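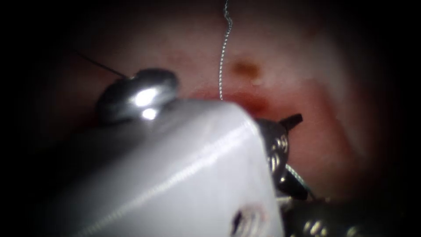 Vittoria Sala objected, when she read the first draft of this chapter, that students should learn to look at tissue before they learn to hold it, and that I had put the two things in the wrong order. I have followed her advice, and the section on forceps now comes second.

# Chapter 4. Soft Tissue: Looking, Touching, Holding

In Chapter 3 we worked with skin pads and with thread. The pad stays where we put it, it has a flat face, and it forgives a strong hand. Soft tissue behaves in another way. It folds when we press it, it slides when its surface is moist, and it changes its shape before we feel any resistance in the fingers. A student who has finished all 36 exercises of the Gedow workbook can still tear a thin layer on the first attempt.

## 4.1 The surface under the light

Pale tissue reflects much light. In the brightest part of the field the color goes almost to white, and small folds become difficult to see. Toward the edges the same tissue looks darker and more red, although the tissue itself may be the same everywhere. For this reason color alone is a poor guide. Before you touch anything, move the lamp a little to one side and observe which bright places move with it. These are reflections. What remains in its place belongs to the tissue.

Metal brings reflections of its own. A polished instrument also takes some color from what lies under it, and a beginner may take a red reflection on the metal for blood.

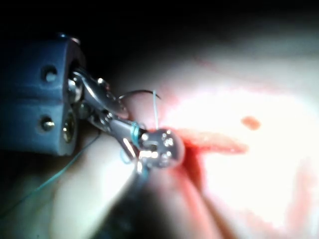

**Figure 4.2** Jointed metal gripper over a soft surface with red markings.

## 4.2 How much to hold

The rule taught in the Tisivico course is to take the smallest amount of tissue that will not slip. Adelmo Caruso, who taught me this rule, made us close the jaws on wet paper and then inspect the paper for marks. I still recommend the exercise. Do it ten times with each hand before you continue to the practice tissue.

Three terms are used from here to the end of the book:

- **Bite**: the amount of tissue between the jaws.
- **Traction**: a pull on the tissue after the bite is taken.
- **Crush mark**: a line or a dent that stays when the jaws are opened.

Traction should begin slowly and go in one direction only. If you need another direction, release the bite and take a new one. Do not twist the instrument while it is closed.

Keep a bowl of saline on the bench during all the work of this chapter. Practice tissue that dries becomes stiff, and it then teaches the wrong feeling to the hand. Section 4.3 begins with the preparation of the bench.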